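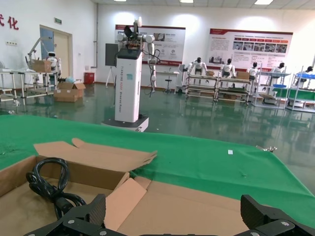
Frequently Asked Questions: Menzies, photographs by Elsie Hoani

We've had such a lovely pile of messages since the book was announced, and quite a few of you are asking the same things, so we've gathered the answers on one page. Have a wander through, and if you still can't find what you need, write to us at the gallery desk. We do read everything, even if it takes us a little while to get back to you!

What is Menzies?

It's a book of 58 photographs, and it's also the show that goes with it. Menzies is the street where Elsie Hoani grew up, a long one that starts near the rail yard and ends (if you keep walking, and Elsie always did) in a field of thistles. She went back and photographed the people living there now, in their kitchens and on their front steps and, in one picture that has become a favorite of ours, asleep in a parked car with the door open.

Are the people in the pictures family?

Two of them are. Elsie would prefer not to say which two, and after looking at the book for months we've come to like not knowing. Everyone else is a neighbor, a lodger, or someone who was passing through and agreed to stand still.

Was it shot on film?

Yes, all of it, in color, on an old medium format camera that Elsie's uncle used for weddings. She works slowly and usually makes only a couple of exposures of each person, so there's a good deal of sitting and talking and drinking tea before anything gets taken. The scans were made from the negatives and the color was matched by eye against Elsie's own work prints, and that took up most of one very long fall.

Who wrote the essay?

Shirin Jalali, who also put the pictures in order. Her essay is called "Other People's Porches" and it's about what it means to look at a house you used to live in when somebody else's curtains are up. We'd gently suggest reading it after your first time through the photographs, though plenty of people read it first and seem perfectly happy.

Where can I see the show?

The prints are at Altska, our gallery space in Okcombe, on the upper floor. Admission is free and you don't need to book. There is an elevator at the back of the building, and there are benches in both rooms, so please do sit down and stay as long as you like. 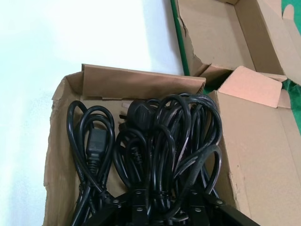
Power cords in an open cardboard box.

Is the show the same as the book?

No, and we think it's worth having both, if you can. The walls hold a smaller selection, and some of the prints are very large, large enough that you notice things you'd never find on the page, like the writing on a calendar or a dog's reflection in an oven door. The second room has a slide projection of pictures that didn't make it into the book at all. It runs for 8 minutes and then begins again, so come in whenever you please.

Can I take photographs in the gallery?

Please do, without flash. The one thing we ask is that you don't photograph a single print straight on and post it by itself. The people on Menzies agreed to be in a book and a show, and Elsie promised them that their portraits wouldn't be floating around on their own. Pictures of the room, your friends, your shoes on our nice old floor, all fine.

How do I order the book?

Through our publishing partner, Tusgate, or from the desk at Altska. Copies ordered through Tusgate are mailed flat in a stiff carton. If yours arrives with a bumped corner, send us a picture of the damage and we'll replace it, and you're welcome to keep the bumped one or pass it along to someone who'd enjoy it.
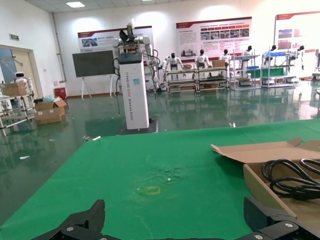 Signed copies are a bit different, as Elsie signs them in batches when she's in town. You can put your name down at the desk and we'll write to you when the next batch is ready. She's glad to add a dedication, but do spell the name out for us very clearly. We've had a Kristen/Kirsten mix-up already and felt terrible about it.

Are prints for sale?

A few of the pictures are available as prints, in two sizes. The portraits of children aren't for sale in any size, and neither is the cover picture, which Elsie gave to the woman in it. Ask for the print list and we'll send it over with prices and framing options.

Will the show travel?

We hope so! We're talking with a couple of places, and the one we'd love most is the public library at the bottom of Menzies itself. If that works out it would open in October, and the dates will go up here first.

Page last updated Jan 28, 2026.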